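Ovel extended version, is it really coming?

marta_k77
2023-01-12

Hello everyone. I am following the story of the long version of Ovel since November, and I would like to collect in one place what we know.

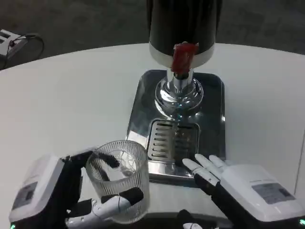

The version in theaters was cut by the studio, this part is confirmed. Brandton, the distributor, wrote in its newsletter that "additional material exists." Our petition has 1,456 signatures now. My question is, do you believe we will get it on streaming or only on disc?

dustyreel
Neither. "Material exists" means there is a hard drive somewhere. Every movie has deleted scenes. You are reading a date into a sentence that has no date.

marta_k77
I did not write a date anywhere. But they answered the fans, and before they never answered. For me it is a change.

Standik
I was at the Procházka cinema for the test screening. It was 69 minutes into the movie when the sister came in, and in the released version she is there almost from the start. So a different edit was finished enough to show to 200 people. The effects were rough, though.

dustyreel
Rough effects cost money. Who pays for that with 1,456 signatures?

lowkeyfan
They could release it unfinished. I would watch it with gray boxes instead of monsters, no problem.

marta_k77
@Standik thank you, I did not know this about the sister! Was the harbor ending also there?

Standik
Yes, but shorter than people say here. I liked the theater ending more — sorry.

lowkeyfan
Disc only, I think. Probably 1,000 copies and they are gone the same morning.

marta_k77
Then I will set an alarm. If somebody still has the full newsletter, please post the text, I have only the first half.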